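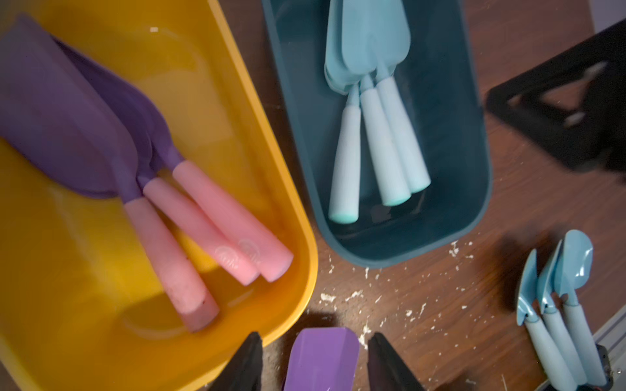

## Small wedding at home? Bits I picked up along the way

We did my niece Evie's wedding tea in our back garden in June, with 26 guests and a kitchen the size of a cupboard, so I've got opinions now!

**Flowers.** Buy them two days before and stand them in deep water somewhere cool. I cut the stems again on the morning itself and they perked up no end. Roses that look tight in the shop will be perfect by then – lilies need longer.

**Tablecloths.** Iron them slightly damp, then hang them over a door (clean the top of the door first, I learned that one the hard way). Folding them again just puts the creases back.

**The cake.** Ours had to go 22 miles in Colin's car. Put a non-slip mat under the box, keep it flat in the boot and never on a lap, and turn the heating off. Marilou took a little tub of spare icing and a palette knife, and we used both.

**Candle wax on linen.** Let it go hard, scrape off what you can, then brown paper and a warm iron. Keep moving to a clean bit of paper or you'll only spread it about.

**Glasses.** Hire them if you possibly can. I borrowed 40 from Beverley and was still at the sink at midnight.

**Confetti.** Dried petals want to be bone dry before they go in the cones, otherwise they clump. Mine took 6 days in the airing cupboard, spread out on old pillowcases. Delphiniums keep their blue best.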